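Greengrocer's Hours at the Robot Lab

The smell reached me before the machine did. Earth, pineapple, a little cold cabbage – you walk up the stairs at Cleltico expecting solder and floor cleaner, and what you get is a produce stand. I had come for the open day in March 2022, the first the company has held in its new building, and I am happy to report that I stayed until they were stacking chairs.

Cleltico builds hands. Other people's arms, other people's wheels, but the part that touches the goods is theirs, and so is the software that decides how hard to squeeze. The customer behind this project is Bomstead, a chain of small food stores that wants its shelves filled in the hours when the doors are locked. Boxes and cans have been handled by machines for years. Fruit and vegetables are another matter, and that is what makes this so much fun to watch.

"A can is the same can every time," Ditte Bech told me over the noise of the crowd. She runs the test floor. "I have never met the same potato twice."

Potatoes, I learned, are where every new version of the hand begins. They are cheap, they forgive a clumsy grip, and when one rolls away it can be picked up and used again. A large screen beside the stand showed the view from the wrist camera, and most of the visitors ended up there, me included. It is strangely gripping to look at groceries from that spot, with everything leaning over and the fingers looming up like tree trunks.
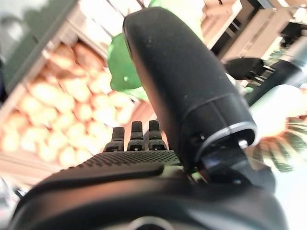 The view from the wrist, with the potato crate to the left of the big padded finger and a pineapple crown off to the right.

The padding came up again and again in conversation. Oluf Lykkegaard, who cuts and molds the finger covers, passed a spare one through the crowd so we could all press a thumb into it. It has more give than a bicycle tire and less than a kitchen sponge. He went through five mixtures last December before he was satisfied, and he keeps the rejects in a drawer. I asked what was wrong with them. Two were too slick, he said, and the others tore on pineapple leaves!

Then the crowd pushed in for the live run. The arm swung over, paused, tipped its wrist and went down for a potato. It missed. It tried again from the other side, came up with one and set it down with a softness that drew a murmur from the back row. A boy near me asked if it could do an egg. "Ask me next year," said Bech.

I liked how open they were about the slow parts. The hand is still well behind a person with an apron and a bad back, and lettuce remains a sore subject, as the leaves fold under the fingers and hide the edge it is looking for. Sigrún Hafþórsson from Bomstead stood by with a notebook and wrote down every miss. She looked thoroughly pleased.

The next round of trials moves to a working store, after closing time.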